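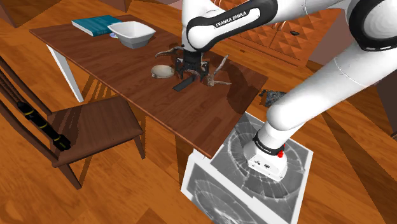
gable_end replied: Try the iron and a cotton cloth before you buy any stripper. If the mark is white, it is in the finish and you probably don't need to sand at all.

White heat mark on a dark brown wooden table, finish unknown

Community Help > Home > Furniture and Wood
Posted May 19, 2019
Viewed 1,718 times

mudroom_k

I have a dark brown wooden dining table that I bought secondhand from Hrytsenko, the used furniture place in Eltwood. They told me it was made by Soner but there is no label under it, and they didn't know what the finish was. I paid 218 dollars for it with no chairs.

A casserole dish sat on it through dinner with only a thin cloth underneath. When I picked up the cloth there was a cloudy white patch the size of a dinner plate. It feels smooth. I have tried dish soap and water, then furniture polish. The polish made it look better until it dried, and then it looked the same as before.

A neighbor said mayonnaise. Someone at the hardware store said to sand the whole top and start over with Sinano oil, which they sell. I would like to avoid sanding if I can. I don't own a sander and the table won't fit through the door to the porch without taking the legs off.

Is there a way to get the mark out without redoing the whole top? And how do I find out what finish is on it?

gable_end

Try the iron and a cotton cloth before you buy any stripper. If the mark is white, it is in the finish and you probably don't need to sand at all. White usually means moisture got trapped in the finish. Black marks are the bad ones, those are in the wood.

What I do:

Wipe the polish off with mineral spirits on a rag and let the table dry overnight with a window open. Don't skip the drying, and don't bring an iron near it while you can still smell the spirits.

Empty the water out of the iron. Set it on low, steam off.

Fold a clean white T-shirt in two and lay it over the mark. Nothing with printing on it.

Move the iron over the cloth for a few seconds, lift and look. Repeat. Keep it moving. If the finish feels tacky, stop and let it cool.

It can take several passes. Mine took most of an evening - the middle cleared first and the outside edge was stubborn. If a faint ring is left, rub it lightly with 0000 steel wool and a little paste wax, going with the grain. That will change the shine in that area, so plan on waxing the whole top to match.

For the finish, test underneath or on the inside of a leg. Put a few drops of denatured alcohol on a cotton swab and hold it there for a minute. If it goes soft or sticky, it is shellac. If nothing happens, try lacquer thinner in a different spot. Softening there means lacquer. If neither does anything, it is likely polyurethane or some other varnish. Gloves and fresh air for both.

I would not put Sinano or any other oil over it until you know. Oil has to soak into bare wood and it will sit on top of varnish and stay gummy.

tinroof2

mayo worked for me. leave it on overnight and wipe off. smells a bit

overhang_lane

Agree with gable_end on the test. One thing to add is that shellac softens with very little heat, so do the swab test first and the iron second. If it is shellac, a rag barely damp with alcohol, passed over the mark quickly, often does the job with no iron.

Mayonnaise is just oil sitting on the mark. It sometimes works on a light one. Yours sounds heavier than that.

If you do end up stripping it, more than 100 square inches of damage is where I stop spot fixing and do the full top. Use a scraper and chemical stripper in that case, and go easy with any sanding. If the top is veneer you can go through it fast. Look at the end of the board from below - if the grain on top doesn't carry on down over the edge, treat it as veneer.

mudroom_k

Thanks. Alcohol did nothing under the table and lacquer thinner made it sticky, so I am going with lacquer. I did four passes with the iron and the patch is down to a thin ring. I'll get the steel wool next.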